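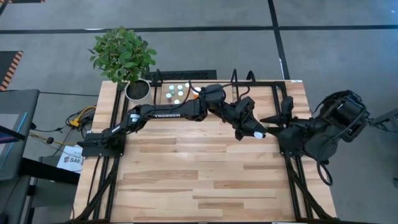
4.3 주행거리계 보정 (Clavow 탐사 로버)

사양서에는 출고 시 보정이 끝났다고 적혀 있지만 그대로 믿지 않는 편이 좋다. Kisari 시험장의 모래 구간에서는 출고값으로 맞게 나온 적이 거의 없다. 아래 절차는 Mayu Hirano가 정리한 것으로, 펌웨어 363 이상에서만 쓴다.

1. 비상정지 버튼을 누른 상태에서 주전원을 켠다.
2. 관제 화면의 '바퀴' 탭에서 엔코더 분해능이 512로 되어 있는지 본다. 값이 다르면 저장하지 말고 재부팅한다.
3. 비상정지를 풀고 로버를 출발선에 세운다. 앞바퀴 축이 기준이다.
4. 직진 명령으로 700 cm를 보낸다. 속도는 가장 낮은 단계로 둔다.
5. 줄자로 실제 이동 거리를 잰다. 화면에 뜨는 거리는 적지 않는다.
6. 같은 주행을 7회 반복하고 중앙값을 '실측 거리' 칸에 넣는다.
7. '적용'을 누르고 한 번 더 달려 본다.

참고: '자동 보정' 메뉴는 단단한 바닥을 전제로 만든 것 같다. Rautiainen 쪽 안내서는 모래에서도 된다고 하는데, 근거가 되는 측정값은 실려 있지 않다. 우리가 돌렸을 때는 미끄러짐까지 이동 거리로 잡혔다.

주의: 경사면에서는 보정하지 않는다. 브레이크가 정지 상태를 유지한다는 표시등이 켜져 있어도 바퀴에 고임목을 댄다.

주의: 보정값은 배터리를 분리하면 사라질 수 있다. 제조사는 8월 업데이트로 고쳤다고 하지만 교체 후에는 2번부터 다시 확인할 것.

결과가 계속 어긋나면 바퀴 마모를 먼저 의심하고, 기록 파일을 첨부해 Begoña Salcedo에게 보낸다. 시각 주행거리계 설정은 4.4절에서 다룬다.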